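Feslow opens its doors for a seventh autumn of board games and long tables

The Feslow tabletop weekend is back this October, and it has grown again! Mutance, the games club behind the event, has confirmed that 33 clubs and small makers will be setting up at the Te Moana hall, with two full days of open play, learn-to-play tables and a family corner that runs until 7 in the evening.

The weekend began as a swap day for people with too many boxes under the stairs. Swapping is still a big part of it, and the bring-and-buy shelves will be open from the moment the doors are, but most visitors now come to sit down and play. Every game in the lending library can be borrowed free of charge with a ticket, and there are 17 new titles on the shelves this year, among them several short ones for two players, which people kept asking for last time. 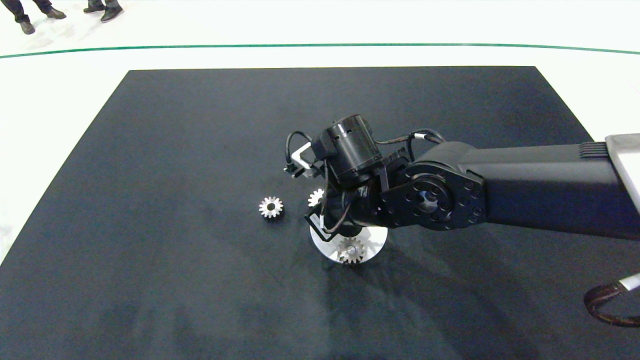
New for this year is the Usto room, a quieter space upstairs with softer lighting and smaller groups. Usto is the club's own cooperative card game, written by members over two winters of Thursday-night arguments, and it gets its first public outing here. Players work together to bring a fishing fleet home before the weather turns. It takes half an hour to learn, rather longer to win, and the club would love to hear what people make of it (there will be comment cards on every table, and pencils too).

Families are very welcome throughout. Under-sevens come in free, the café will be serving soup, toasties and a frankly enormous amount of cake, and there is step-free access to the main hall with a lift to the upper floor.

Tickets cost £7 a day and are on sale now from the Te Moana box office or on the door. Clubs that would like to run a demonstration table can still get in touch with Mutance until the end of September.

ENDS

Notes for editors: review copies of the Usto rules and press passes for either day are available on request from the Mutance press desk.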